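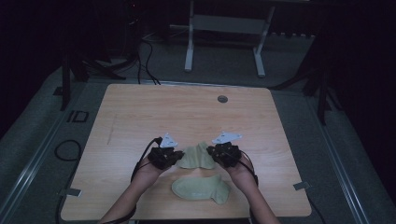
Socks should be folded flat, in pairs, and the habit of balling them up should be retired. I know this is a small subject. I have put away laundry for a household of five for a long time, and I have an opinion.

The ball works by stretching one cuff over everything else. Do that once a week and the cuff goes slack, usually well before the heel wears through. I threw out a pack of Vanduline crew socks last May with plenty of foot left in them and no grip at the top.

Folding takes a table. People try it on the bed or the arm of the couch and give up, and I don't blame them. Lay one sock down, smooth it, lay the other over it with the toes matching, and fold toward the cuff. It takes a little longer than balling. A drawer 40 centimeters wide holds more folded pairs than it ever held balls, and you can see the colors.

The usual objection is to buy identical socks and skip pairing altogether. I tried that with black ones from Plesska. They faded at different rates, and by spring I was matching shades of gray.

Thick wool hiking socks are an exception. They don't fold well, and mine go in a basket, loose. Kids' socks can go in there too until the kids are old enough to do their own.

Contact | © Jaunzems Home Pages | Back to top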